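Sim cell notebook, Flamum project
Monday, September 28, 2020
Cell: Hedstead room, single arm, headset pick

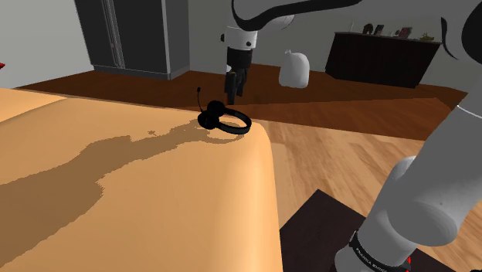
Fig. 1. Headset pick in the sim, gripper over the headband, fingers not closed on it.

Picked this up from Mohammed-Awal, who set up the cell in August. His notes cover the arm and the room but stop before the objects, so I am writing down everything I touched today.

Start state. Arm base in its usual place on the dark mat next to the padded surface. Headset on its side near the corner, ear cups to the left, headband toward the arm. Approach is straight down from above. I kept his home pose and his joint limits as they were.

Problem 1: headset creeps. With the arm parked and nothing touching it, the headset slid slowly toward the edge after each reset. Checked the padded surface first. The visual mesh has a soft, slightly rounded top and the collision mesh was built straight from it, so the headset was resting on a few triangles with a small slope. Replaced the collision mesh with a plain box under the main part and left the visual mesh alone. Creep is gone at rest. If anyone puts an object over by the raised section at the far left, they will need a second box there. I have not made one.

Problem 2: boom mic. The boom was a separate body on a hinge with almost no damping, and it kept the whole headset awake in the solver. Locked the hinge for now. Dewanti wants it movable later for the Wijaya test set, so the old version is saved next to the new one with "hinge" in the name.

Problem 3: grasp height. The planner was aiming at the center of the headset's bounding box. On something shaped like a loop that is empty space. Moved the grasp target onto the headband itself and raised the pre-grasp point so the fingers stop clear of the band before the last move. Fig. 1 is with the new target. The fingertip still looks close to me from this view. I would like a bit more height but have not changed it yet.

Runs. 100 resets with the old collision mesh, then 100 with the box. With the box there were 7 failed grasps. In 2 of those the fingers came down on an ear cup. The other 5 closed on the band and lost it during the lift. I did not log causes for the first batch properly, so don't compare the two. Seeds are in the run folder. Worst one is 1,765, use that to reproduce the slip.

Shadows. Edges on the padded surface are badly stair-stepped, you can see it in the wide one running down to the left. Shadow map resolution is at the low setting from the Tavthorpe config. It does nothing to the physics, but the camera images go to the vision people and they will complain. Tried the next setting up and rendering got too slow on this machine. Put it back. Try it on the big machine before the next export.

Housekeeping
- Config committed with the box mesh, locked boom and new grasp target.
- Deleted the duplicate gripper file. It had the old finger friction and was getting loaded on some starts, depending on the launch script.
- Kitchen background objects are visual only, no collision. Leave them that way.
- Do not edit the home pose in the GUI, it does not save back to the file. Lost half an hour on this.

To do
- Finger friction: check against the values Mohammed-Awal measured.
- Rerun the 5 slips with a slower lift.
- Ask Dewanti how far the boom has to swing.
- Pre-grasp height, see above.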